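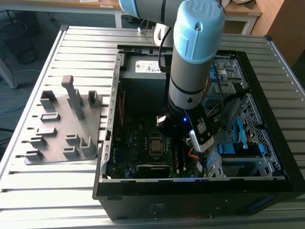

Gripper loses part position between fixture plate and PC case

Posted September 16, 2026 in Bulbridge Workshop Help by slotted_rail

I'm building a small cell in our shared shop to move parts between a printed fixture plate and an open tower case. Picks from the plate are repeatable. Placement in the case drifts 3 mm by the end of a session. The plate and the case share one taught coordinate frame. The arm runs at 200 mm/s, and I see the same drift at 100 mm/s. Wrist view at the plate:

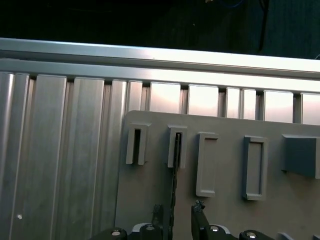 Gripper at the second slotted holder, thin black part in the slot.

Is this calibration, or is the case moving?

Asura712

Probably the case. A tower on its side isn't located by anything unless you add stops. Put a dial indicator on the rim and run the program with the gripper empty. If the needle stays put, look at the tool center point next.

fastum_fan

Use two frames. Teach one on the plate from three points and a second on the case from hard metal features near the motherboard – never the plastic front, which flexes.

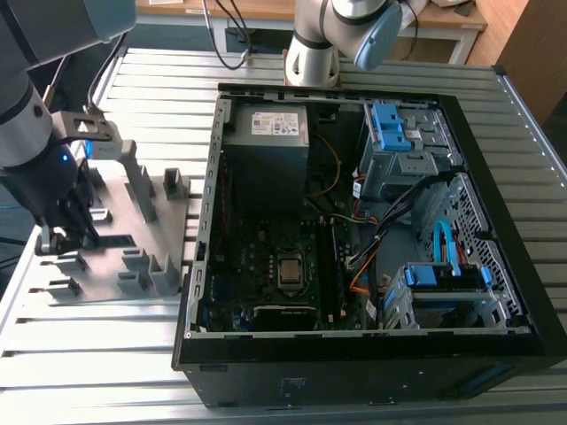 Re-teach the case frame every time the tower is lifted off the table. We had the same fault in March and it was the shared frame. Also check the plate screws. Printed plates creep under clamp load, and the Šimek clamps we use need washers under them.

oldbench

Same problem on mine. Double-sided tape fixed it – for a while.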